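Oficina Stollano procura participantes para o projeto Dokeck
Publicado em 2022-01-28

Gostas de montar coisas, tens paciência para repetir o mesmo gesto muitas vezes e não te assustas com um parafuso que desaparece debaixo da bancada? Então vem ter connosco!

O Dokeck é um robô de dois braços que estamos a construir na oficina partilhada Stollano, com peças impressas, motores comprados em segunda mão e muitas noites de volta do ferro de soldar. Os braços já mexem, e mexem bem (o esquerdo ainda range um bocadinho no ombro). Agora queremos que aprendam tarefas de cozinha: pendurar canecas, arrumar talheres, dobrar um pano. Para isso precisamos de pessoas que façam essas tarefas à mão, com um par de garras portáteis, enquanto o sistema regista os movimentos.

Abrimos 6 lugares. Cada participante faz sessões curtas à mesa de trabalho e, se quiser, fica depois para ajudar na montagem, que para muitos de nós é a melhor parte. Na última ronda juntámos 372 gravações e o modelo começou a dar sinais de vida, mas faltam mãos diferentes: grandes, pequenas, rápidas, vagarosas, canhotas. As canhotas fazem mesmo muita falta!

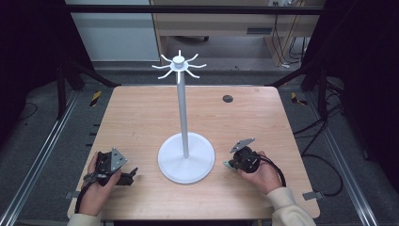 É preciso saber programar?
Basta saber usar as duas mãos com calma e seguir instruções simples. Quem quiser mexer no código é bem-vindo, e há sempre um teclado livre, mas as sessões não exigem nada disso.

O que vais fazer:
Treinar com as garras até te sentires à vontade.
Repetir tarefas com canecas e outros objetos de cozinha, com uma em cada mão.
Dizer-nos o que incomoda: o peso, o cabo, o gatilho duro, a altura da mesa.
Assistir aos ensaios do Dokeck e, quem sabe, apertar-lhe uns parafusos.

O que pedimos:
Ter mais de 18 anos e poder vir a pelo menos três sessões.
Mangas justas ou arregaçáveis e nada de pulseiras.
Avisar com antecedência se não puderes vir, para darmos a vez a outra pessoa.

O que oferecemos:
100 euros em vale de material, para gastar no armazém da oficina.
Acesso às bancadas e às impressoras 3D até setembro.
O teu nome na página do projeto, se o quiseres lá.
Café à discrição e uma prateleira de peças avulsas onde se encontra quase tudo, menos porcas M3.

As gravações mostram a mesa, as mãos e um pouco da sala à volta, e o microfone fica desligado. Antes da primeira sessão lês e assinas uma folha de consentimento; podes desistir quando quiseres e pedir que apaguemos as tuas gravações.

Para te candidatares, deixa uma mensagem no balcão da Stollano, bancada 52, ao cuidado de Leonie Trevaskis. Conta-nos em poucas linhas quem és, que horários te dão jeito e qual foi a última coisa que construíste ou desmontaste. Uma torradeira conta! Respondemos a toda a gente e combinamos uma visita à oficina antes de decidires.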